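Six months in, and I'm still the person who gets called when the picking arm at Skatham gets the hiccups. I don't mind. There are worse ways to spend a Wednesday than sitting on an upturned crate with a laptop on my knees and more snack crackers in arm's reach than is good for me.

This week's job was re-teaching the pick positions after the shelf was moved. Whoever cleaned back there pushed the whole unit toward the wall a bit and didn't push it back (fair enough, it's a shelf, why would you?). The arm doesn't know any of that. It goes where it went yesterday, and yesterday's spot was now the edge of a box and not the middle of it. Cue three stops before lunch and a message from Venla that just said "it's doing the thing again."

So, step one: leave the program alone! I learned that one the hard way at Pridley, where I nudged every single point by hand and then found out the base bolts were loose. Now I check the bolts first, then the tool flange screws, then I wiggle the cable to make sure it isn't snagging when the wrist turns. Bolts were fine. One flange screw took a bit of a turn, which annoyed me, since I'd have sworn I did all of them in December.

Step two is re-teaching the shelf frame. We keep all our pick points relative to the shelf, so if you get the shelf right, the points come along for free. I touch off on the right-hand post, then the left one, then the front edge of the lower board. Then slow speed — 20 percent, no faster, I don't care how confident you feel — and I walk it over the front row of Bunny Grahams with my thumb on the hold button.

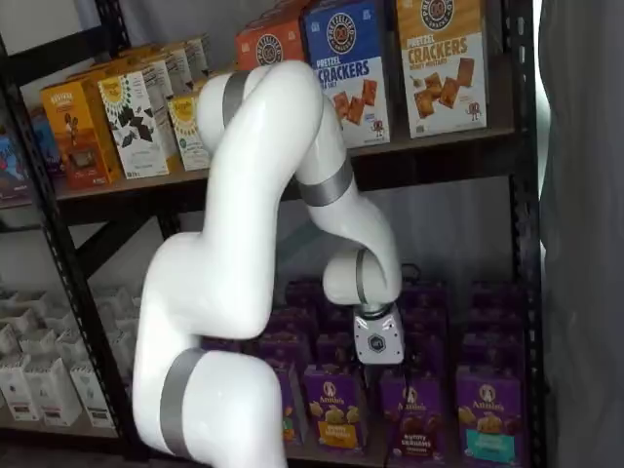
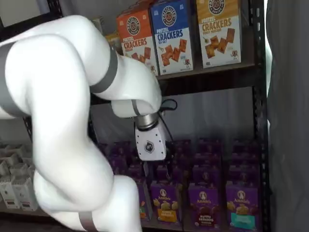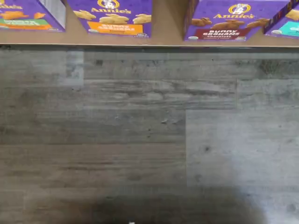
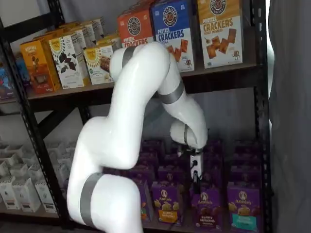
The Bunny Grahams, which had my attention for most of the afternoon.

The chocolate ones gave me the most grief. Tamás Halász, who wrote the original program, had a separate approach height for that spot, and he'd typed it in as a plain number in the middle of line 203 with no comment. I changed the shelf frame, everything else moved along nicely, and that one approach stayed exactly where it had always been. It took me way too long to find it. I've pulled it out into a proper named value now, and Tamás has been sent a very polite email with only one exclamation mark in it.

Fingers next. I wipe them down with a damp cloth and look along the gripping faces for shiny patches, because cardboard is harder on them than you'd think. If they've gone smooth the box slides as it lifts, and then you get a crooked box, and then the one next to it gets a shove too. Ours have some life left. I've got a spare pair from Kendar in the drawer and I wrote the drawer number on the inside of the cabinet door, as I'll never remember it otherwise.

The other thing I did, and should have done ages ago, was put strips of tape on the floor at the shelf feet. Bright yellow, impossible to miss. If the feet aren't on the tape, call me before you press start. Venla Rautiainen has already asked if she can just shove it back to the tape herself, and yes, please do, but run it slow the first time.

Last bit was the backup. One copy on the controller, one on the stick, one on the shared drive in the Nigam folder (don't ask me why it's called that, it was there when I started). I ran the full front row at slow speed, then again at half, and packed up a little after four.

Next time I want to write about the cable, which I've rerouted twice and still don't love. If you've found a clip that stays put on a wrist that turns this much, leave me a comment.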